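Fomcombe Shelf: simulated two-arm picking episodes

Data card, version 4. Last edited October 4, 2024.

Summary

Fomcombe Shelf is a set of 369 simulated episodes in which a robot with two arms works in front of a shelf with grocery items. We made it for one question: does a policy learn better reaching when it receives several camera views of the same moment, or is one good view enough? The set is small on purpose. We wanted that a person with one graphics card can train on all of it in a day.

All images are rendered. No real robot was used, and we make no claim about transfer to hardware.

Scene

The shelf is a plain light wood unit on a dark tiled floor. The items are packaged foods of different shapes, placed on more than one level.

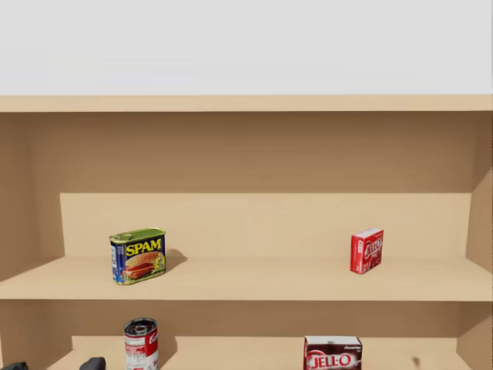 Sample view, upper levels: SPAM can and small red Jell-O box on one shelf, soup can and chocolate Jell-O box on the shelf below.

Item positions are drawn again for each episode. The gap between two items on the same board can be large, and we kept these layouts because they force the policy to choose an arm early. Lighting does not change between episodes, only the items and the start pose of the arms.

Files

Each episode is one folder with the image streams, the joint states of both arms, the hand commands and a short text instruction. Joint states are stored in radians. The train part has 203 episodes, and the rest is divided between validation and test. Please do not mix the parts, also not for pretraining.
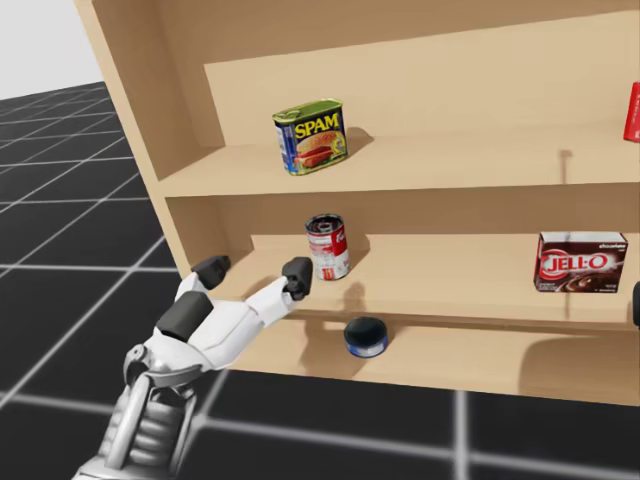

Render: Tirnitz simulation group, Fomcombe Shelf v4. Free to reuse with credit.

Method

Demonstrations were collected by teleoperation in the Tronov simulator. We then trained the Zhong policy, a small transformer with action chunks, with one view and with all views. Everything else was kept the same – same seeds, same number of steps, same batch size. Each setting was trained 7 times.

With all views the policy reached the correct item more often. The difference was clear for the lower boards and very small for the top one. We think that the single view loses depth when a hand comes between the camera and the item, but we did not test this separately.
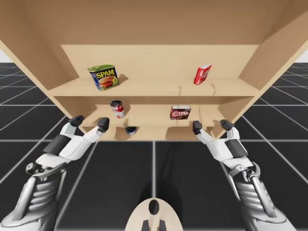 Training with all views is slower, and the memory use was higher than we expected. If you have a small card, reduce the image size first and keep the batch size. In our runs the opposite choice made the loss unstable in the first hours.

Known problems

The instruction text is short and sometimes does not say which arm to use. In these episodes both choices are counted as correct.

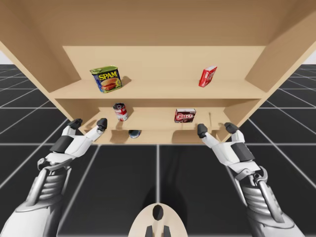 Success is decided by the distance between the fingertips and the target item, so it says nothing about a stable grasp. A policy can also hold both open hands just under the front of the lower board, with the soup can and the JELL-O box above them, and the score alone does not tell you which one it wants. For this reason we also save the target name at every step – please report the results per item.

Changes

Version 4 fixes the time stamps of the hand commands. Episodes recorded before August had a delay of one step, and they are now corrected. Results from older versions should not be compared with the new ones.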